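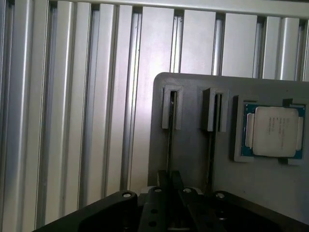

Fig. 5. Upright aluminum profiles with a rail across the top.

4.2 Setting up the Vemow garden shelf

1. Find the bag of 50 bolts. You need 48. Keep the other two in a drawer until you move house.

2. Slide a nut into each groove before you fit the top rail. If you fit the rail first, go back to step 1 and take your time.

3. Finger-tighten everything. Check that the shelf stands level, then tighten with the key supplied.

Note: The key supplied is small and unpleasant. Any 5 mm hex key will do.

CAUTION: Do not load any shelf beyond 121 lb. Wet potting soil weighs more than you think, and so does a cat.

4. Hang the drip tray from the lowest shelf, lip facing out. A tray fitted lip inward will water your shoes.

5. Wipe down with a damp cloth. Repeat each June, or whenever guests are expected.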